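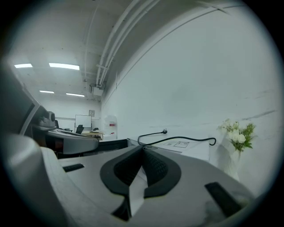 To: Clekodberg shared workrooms list
Subject: Re: Back room, desk and whiteboard, what stays

Replying to the message from October, quoted in part further down, now that I have had time to go through the room.

> We need a decision on the back room before the new tenants on the
> Leramard side start using the hallway. As I understand it the plan is
> to keep the whiteboard, move the desk to the front office, and get rid
> of at least one of the chairs. Can someone confirm? Also, is the white
> cabinet ours or does it belong to the building? I have never been
> clear on that.

The cabinet is ours. It was bought with the first batch of furniture from Mendes and it is on the invoice, which came to 1,512 in total for the lot. The one with the red stripe across the front is the only one left from that order. The building has no claim on it and I have told the office so in writing.

I would rather leave the desk where it is. The front office already has two desks and you can't open the supply closet all the way as it is. The light wooden one fits under the whiteboard, and people do use it there. If you sit at it you can turn and write on the board without getting up much. In the front office it would end up holding the printer paper and nothing else.

On the chairs, I would keep both of the black ones. They are the same height and they fit the desk. If we have to lose a chair, the one in the hallway with the bad caster should go first. I asked Rotisham for a price on replacing casters and they wanted 487 for the full set of hallway and meeting room chairs, and I don't think we should pay that.

> The other thing is the long counter by the big wall. People keep
> leaving stuff on it. Last time I looked there were papers, chargers,
> a box of screws and somebody's lunch container. If we are going to
> keep the counter it needs to be a work surface and not a shelf.

Agreed, mostly. The screws and the lunch container are gone. There is still a black power cable on it, and a sheet of paper with a small diagram of boxes printed on it. If the cable is yours, please put your name on it or take it home. I don't want to throw out a good cable, but it can't live there. Same with the sheet. If it is the layout for the storage shelves then it should be taped up by the cabinet where people can find it, and if it is something else, please say so on the list and I will put it in your mail slot.

The big wall next to the counter has gray marks on it. I tried a damp cloth on a small patch in the corner and it helped a little. A second coat of paint was quoted at 1,205, with the ceiling left out. That is more than I want to spend on marks. My suggestion is that we wash it properly and look again in the spring.

> Lights and pipes: are we allowed to touch either?

No to both. The ceiling lights are on the building's maintenance contract, so if one goes out, write to the office and not to me. The white pipes along the ceiling are the building's too, and so is the small white box near where they end. Please don't hang anything from the pipes. Somebody asked about hanging a coat rail there and the answer was no.

The framed sign by the whiteboard stays up. It is small and it isn't in anybody's way, and if we take it down we have a nail hole to fill.

So, what I need from people on this list:

Claim the cable and the sheet of paper, or they go in the box by the front door.

If you have things in the cabinet, go through them. The bottom shelf is full of old Leramard folders and I would like that space for the whiteboard cleaner and the extension cords.

If you object to the desk staying, reply here and give your reason. I will count silence as a yes.

The room is open until 6 most evenings. I will be washing the wall one evening before the end of the month and could use another pair of hands, mainly for moving whatever is on the counter by then. Bring an old towel if you have one. We are short on rags.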